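Wooden desk with a raised rim: worth it or a pain?
Home & Furniture > Tables and desks

Gimov
Posted 9th May
Looking at a desk with a lip all the way along the edge, 268 used. The seller calls it "tray style" and says nothing rolls off. I don't buy it. Where do your wrists go? And how do you wipe crumbs out of the corners? Has anyone lived with one for more than a month?

Wurnamis
We have light wood with a raised rim at our place, by the long window. I was against it. People treat it like a tray, so everything gets left on it. White slippers, in this case. Slippers! On a desk!

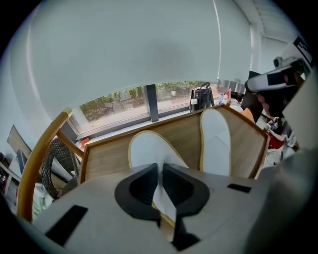 Re: Wooden desk with a raised rim

Duvar
Slippers are a people problem. I'd blame the window sill too, once a handbag and a bottle live there the desk is next. But 268 for used sounds high to me. What wood is it? If the seller can't say, walk away.

Gimov
He says "solid." They all say solid. New ones run 500 to 800 and I don't trust those listings either.

Wurnamis
It's fine for plates, I'll give it that. We put the round ones with the wooden or tan-looking rims on it and they suit it. Still not convinced the lip does anything a flat top wouldn't. When did a plate last roll off your table?
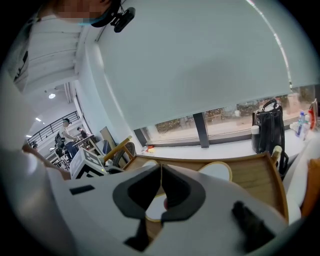 Ait Ali
Mine did, twice, with a toddler in the house. I disagree with most of this thread. The rim catches spills before they hit the rug, and a dry paintbrush gets the crumbs out of the corners. Wrists are a fair complaint if you type all day.

Duvar
A spill that stays on the desk goes straight under your papers. How is that better?

Ait Ali
Papers are cheaper than my rug.

Gimov
I type all day, so that's a no from me unless he drops the price. Will ask about the wood anyway.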